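4.2 Loss of Keyboard Events After Idle Periods

The second group of failures concerns clients that kept pointer sharing but stopped receiving keystrokes. We ran Relleo on the server host and on 19 client machines at the Stadberg site, all on the same wired subnet. Each client held two channels to the server, one for pointer motion and one for key events. Both used the same port and the same encryption settings, so a firewall rule alone would not explain a fault confined to one of them.

Of 70 overnight idle runs, 59 ended with both channels working. In the rest, the pointer crossed to the client screen as expected, but key events stayed on the server host. Restarting the client process did not restore them. Restarting the server process did, in every case where no other program on the host had requested secure input.

The server log showed that the keyboard hook was still registered and that the operating system had stopped calling it. Molance, which polls the device instead of installing a hook, did not lose events under the same conditions, although its median delay was higher. A mixed design was therefore tested. The server keeps the hook as its main source and starts polling when the pointer is on a client screen and no key event has arrived within a set interval.

Two limits apply to these results. All hosts used the same keyboard layout, and modifier keys held down during a screen change were left out of the analysis. The Valdovinos trace set, collected in December, includes both cases but records no idle time and could not be used for comparison. 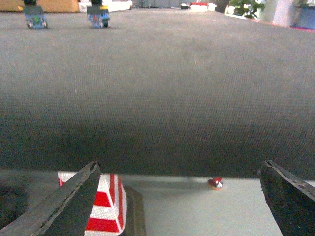
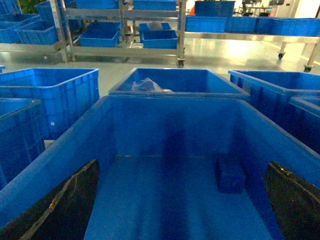 Figure 4. Two black gripper fingers over a pale surface at the edge of gray carpet (first picture) and at the near rim of a blue plastic crate (second picture).

The polling interval was chosen by hand. Short intervals raised processor use on the server host, while long ones let the first keystrokes after a screen change go to the wrong machine. The value used in Section 5 is the shortest that caused no measurable increase in pointer delay. Key repeat was turned off during these runs, as the hook and the polling loop can each report the same held key.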